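Turkaveck Evening School
Food and Cooking: How It Works
Handout for the session on dough and steam
2019-09-24

Hello again everyone. I promised I'd write up the dough session properly, and then I talked so much in class that half of what I had on my cards never got said. So these notes are a bit longer than usual and they cover things we skipped. If you missed the session, read the part on gas first and come back to the rest.

Where we left off

Last time we did boiling and simmering, and we ended on Tamunoemi Lawal's question about why a steam burn is so much worse than a burn from hot water. I gave a quick answer and I want to give a better one, as pretty much everything in this session hangs on it.

Water needs heat to get up to boiling. Fine, we all know that. What's easy to miss is how much more heat it needs to go from boiling water to steam. You can bring a pot to the boil fairly quickly, but try boiling it dry and you'll be standing there for ages. All that extra heat goes into pulling the water apart into vapor, and the thermometer doesn't move at all while it happens. The name for this is latent heat, and "latent" just means hidden.

Now run it backward. Steam touches something cooler than itself, say your wrist, or a lump of dough. It turns back into water right there on the surface, and all the hidden heat comes out at once. That's your steam burn. It's also why a steamer cooks so well at a temperature that would be a feeble oven. Set your oven to the boiling point of water and put a roll in, and you will get a sad, dry, pale thing after a very long wait. The steamer at the same temperature does the job while you wash up!

Write this in your notebook in your own words: an oven heats mostly with hot air and hot walls, and a steamer heats mostly by condensation.

What's in a dough

Flour, water, something to make gas, and usually a little salt or sugar. We'll take them in turn.

Flour has starch and protein. When you wet wheat flour, two of its proteins link up into gluten, and gluten is the stretchy net that holds everything. Kneading lines the net up and makes it stronger. Resting lets it relax. If your dough keeps springing back when you roll it, stop fighting it, put a bowl over it and go away for 10 minutes. Several of you were wrestling with yours in class and I could see tempers going.

Starch is the quiet one. Raw starch grains sit there and don't do much in cold water. Heat them up with water around and they swell, soak up what they can, and turn soft and then set. Cooks call this gelatinizing. In a baked loaf or a steamed bun, the set starch and the set gluten together are what you're chewing.

Low protein flour gives a softer, more tender result, and high protein flour gives chew. For steamed buns a lot of people like a softer flour. I've used plain all-purpose for years and been happy enough, but do try both and tell me what you think.

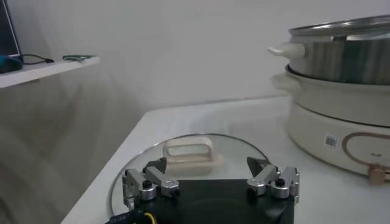 Dough and Steam – page 4

Gas, and where it comes from

Three sources to know about.

Yeast. A living thing, a fungus, and it eats sugars and gives off carbon dioxide and a bit of alcohol. Yeast is slow and it likes warmth, but too much heat kills it. It also makes flavor as it works, which is the whole argument for a long, cool rise in the fridge.

Chemical leavening. Baking soda plus an acid gives you carbon dioxide fast. Baking powder is the two already mixed, kept dry so they don't start without you. If you'd been baking at home in 1850, you wouldn't have had a shelf of the reliable powders we have now, and you'd have leaned on yeast from the brewer, or a sour starter, or a lot of beaten eggs. Old cake recipes make so much more sense once you know that. All that beating was the leavening.

Steam itself. Water inside the dough turns to vapor and pushes outward. Popovers, cream puffs and puff pastry are all puffed up this way. In a yeast dough it gives you a last bit of lift on top of the carbon dioxide.

One small point that Gadisa Zeleke brought up and I brushed past too fast (sorry Gadisa). Yeast doesn't really make new bubbles in the dough. It fills up the little air pockets you put there when you mixed and kneaded. So mixing matters for texture as well as for strength, and if you press out the big bubbles before shaping, you get a finer, more even crumb. For steamed buns that's normally what you want, as big bubbles near the skin can leave it blistered and bumpy.

Why steamed dough stays pale

People always ask this. Browning on a crust comes mainly from reactions between sugars and the building blocks of protein. These reactions will go at low temperatures if you give them forever, but they only really get moving when the surface is well above the boiling point of water. An oven can do that once the surface has dried out. A steamer can't. The surface stays damp and it never gets past boiling, so there's no crust and no brown, just a thin smooth skin.

You give up something there, and I do love a crust. The toasty, nutty smells mostly come from browning, so a steamed bun tastes milder, more like milk and plain flour. But look at what you get: it stays soft all over, it soaks up sauce like a sponge, and it can be made in a home with no oven. That last one is a big deal. In a lot of the world's kitchens, past and present, an oven was a thing the baker had, and at home you had a fire and a pot.
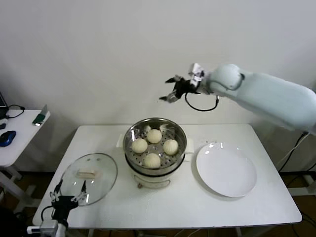 Steamed buns on the perforated tray of an electric steamer

How bread got steamed, very quickly

I'm no historian, so treat this as a sketch and go to the reading list for the real thing. Steaming is very old in China, older than wheat flour being common there. It was used for grains like millet and rice, in pots with holes in the bottom set over other pots of water. When milling spread and wheat flour became an everyday food, there was already a perfectly good way of cooking standing on the stove, so dough went into it. Farther west the common tools were griddles, ashes and clay ovens, and dough went into those instead. I find this very satisfying – the flour moves, and the local pot decides what becomes of it.

Other places steam dough too. Boston brown bread is steamed in a can or a mold. Dumplings dropped on top of a stew under a lid are half boiled and half steamed. South Africa has a steamed bread, Central Europe has its big yeast dumplings, and British steamed puddings belong in the family as well. If your grandmother made something like this, please bring the recipe, even if it's only three words on the back of an envelope!

Steamed bun dough, the one we made

500 grams all-purpose flour
One packet of instant yeast
Two spoonfuls of sugar
A pinch of salt
Warm water or milk, enough for a dough that's firm but not dry
A spoonful of plain oil

Mix it, knead it till smooth, cover it and let it grow until it looks well puffed. How long that takes depends on your kitchen and I refuse to give you a time. Knock it back and knead again until you can't see big bubbles when you cut it. Shape into tight balls with the seam underneath. Second rise, shorter than the first. Then steam over a good steady boil.

Leave space between them. They grow more than you'd think and they'll glue themselves together.

When things go wrong

Buns wrinkled or fell in. Most often they rose too long before steaming, or the lid came off fast and the cool air hit them. Turn off the heat, open the lid a crack, wait a little, then take it off.

Wet spots on top. Drips from the lid. Wrap the lid in a dish towel and tie the ends up over the handle, well away from the burner.

Yellow patches. Usually lumps of baking powder or soda that weren't mixed in. Sift next time.

Stuck to the tray. Paper or a cabbage leaf underneath, or a light wipe of oil.

Heavy and tight all through. Not enough rise, or old yeast. Test your yeast in warm water with a pinch of sugar and see if it foams.

To do before next time

Make one batch of dough and split it in two. Bake half, steam half. Same dough, same size balls. Cut one of each open and write down what you notice about the skin, the crumb, the smell and how it feels when you squeeze it. Then leave one of each on the counter overnight and look again. Steamed ones firm up as they cool, and a quick trip back into the steamer softens them – the starch loosens up again with heat and moisture, and we'll get into staling properly next session.

Questions to chew on:

Why would a steamer on a high mountain cook more slowly?
What would happen if you put a pan of water in the bottom of your oven at the start of baking, and why do bread bakers do it?
Could you brown a steamed bun afterward? How?

The reading is the chapter on doughs in the Sturnia packet, plus the short piece on starch right after it. Skip the boxed tables unless you like that kind of thing. If your packet is missing pages, as a few were, there are spare copies in the Balogun room on the shelf by the door. Bring an apron next time and a container with a lid.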